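ロボット制御ソフトウェア演習 配布資料 第7回
把持状態の推定と開閉指令

担当:Joni Pelkonen
補助:Eino Karppinen(質問は演習の時間にお願いします)

1. 前回の復習
前回は、手首カメラの画像から物体の領域を切り出すところまで行いました。使ったライブラリは、授業用に作った Fernholm です。今回はその出力を受け取り、グリッパの状態を決める部分 Naker を書きます。

2. 状態の定義
状態は OPEN、CLOSING、HOLD、LOST の四つとします。指の開き幅だけで HOLD を判定すると、柔らかい物体で間違いが多くなります。束ねたコードは指の間でつぶれるので、閉じ幅が一定になりません。このため、開き幅、モータ電流、画像の三つを組み合わせて判定します。

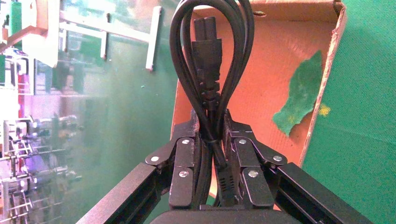
図1 HOLD の例。束ねた電源コードの中ほどを二本の指で挟んでいる。

図1のような場合、領域の重心は指の間ではなく、上のループの方へ引かれます。重心をそのまま把持点として使わないでください。Naker では、指先パッドに近い帯状の範囲だけで重心を計算し直します。また、コネクタは本体と同じ黒なので、色のしきい値ではグリッパと分けにくいです。グリッパのマスクを先に引いてから処理します。

3. 評価用データ
記録は全部で1,193件あり、そのうち621件に状態のラベルが付いています。ラベルに迷った51件は別のフォルダに入れました。学習には使わず、課題2で見てください。

4. 小さい金属の物体

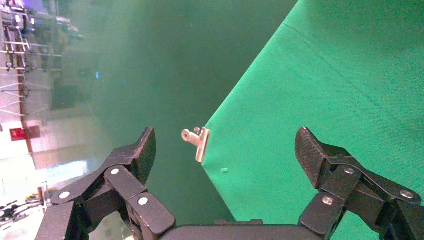
ロボット実習室、2021年12月

指が大きく開き、その間に銀色のダブルクリップが見えます。状態は OPEN とします。物体が両指の中央に写っていても、HOLD の条件にはなりません。金属の面は周りの緑より明るく、少しピンクがかって写るため、緑の背景を除く処理では輪郭が欠けることがあります。欠けた領域は、面積が下限より小さくても、すぐに捨てずに次のフレームと比べます。

手首カメラは手先と一緒に回ります。画像の上方向を重力の方向と考えないでください。10月の課題では、この間違いがいくつかの答案にありました。座標変換は必ず手先姿勢を使って書きます。

5. 課題
課題1 CLOSING から LOST へ移る条件を書き、タイムアウトの値を決めた理由も説明する。
課題2 保留の記録から29件を選び、自分の判定と Naker の出力を表にする。
課題3(任意) 計画器 Lekon に HOLD の信頼度を渡す関数を作る。

提出はソースコードと短い報告書です。報告書には、使った Fernholm の版を書いてください。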